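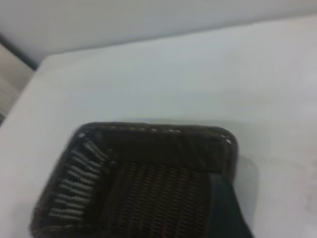 Robot Demonstration Operators, part time
Brallance, Nivville site

Brallance is hiring operators to teach household tasks to robot arms. You guide the arm through a task with your own hands or with a remote controller, and the arm's movements are recorded along with the camera views. The recordings are used to train the software that will later run the arm without a person. No background in robotics or programming is needed. We train everyone on site.

The openings are for the Timon project, which covers small tabletop jobs: putting things in baskets and bins, taking them out again, moving a container from one spot to another, folding cloths, closing lids. The current round is mostly basket work. It sounds simple and most of it is, but a woven basket is harder for a gripper than a plain box. The rim is thick, fingertips can catch in the weave, and an empty basket slides if you push on it. Operators need to be patient with that.

What you will do

Set up the table for each task from a printed card, then reset it between recordings.
Guide the arm by hand, holding it behind the wrist, for the slower tasks.
Run the arm with the remote controller for the rest. The controller station is next to the table and you work standing or seated, whichever you prefer.
Mark each recording as good, failed or unsure. Failed recordings are kept, so please do not delete them.
Write a short note when something goes wrong, such as a slipped grip or a camera that has shifted.
Wipe down the table and the gripper fingers at the end of your shift.

A full set is 77 recordings. New operators do not finish a set in their first few shifts and are not expected to. There is no bonus for speed. A smooth, steady motion is worth more to us than a quick one, and we would like you to stop and start over if you lose track of where the gripper is.

What we are looking for

You should be at least 18 and able to work in the United States.
You should be able to stand or sit at a workstation for two hours at a time, with breaks.
You need to see the work table clearly, with glasses or contacts if you wear them. You will also be looking at a wrist camera view on a screen, where the gripper finger often covers part of the object.
You need steady use of at least one hand. Left-handed operators are welcome and the controllers can be switched over.
You should be comfortable doing the same thing many times in a row. This is the part of the job people most often ask about after they start, so please think it over before you apply.

Experience with video games, sewing, model building, kitchen prep or equipment operation is useful. None of it is required.

Hours and pay

Shifts are four hours, morning or afternoon. Morning shifts start at 8:30 a.m. and afternoon shifts at 1:15 p.m. We ask for at least three shifts a week. There is no evening work at present. Pay is hourly and starts with your first training shift. The rate is the same for hand guiding and remote control. Training takes four shifts and ends with a practice set that a lead operator goes over with you.

The project is planned to run through November. Some operators will be asked to stay on for the next phase, which moves from the table to shelves and drawers. We can't promise a place in it to anyone now.

Safety

The arms run at reduced speed whenever a person is within reach. Every station has a stop button, and you will be shown how to use it before you touch anything else. Long hair has to be tied back, and rings, bracelets and lanyards come off before hand guiding. Closed shoes are required on the work floor.

Recording and privacy

The cameras point at the table and the arm. Your hands and forearms may show up in hand-guided recordings. We do not record sound. You will get a consent form to read and sign before your first shift, and you can take it home to look it over. Recordings are stored under an operator number, without your name.

Location

We are in the Wieser building, 1810 Mill Street, Nivville, Suite 71. The entrance is on the parking lot side. Parking is free and the bus stops across the street. The work floor is on the ground level and two of the stations have height-adjustable tables. If you need another change to do the work, tell us in your application.

How to apply

Send a short message through the application form on our jobs page. Include which shifts you can work, the date you could start, and a few lines on any hands-on work you have done. A resume is fine but not necessary. Please keep the message under 2000 characters, as the form cuts off anything longer.

If we would like to meet you, we will invite you to a 45-minute visit. You will see a station, try the controller, and move the arm by hand with a lead operator beside you. The visit is paid at the training rate. We reply to all applications, usually within two weeks.

Applications are open until all places are filled.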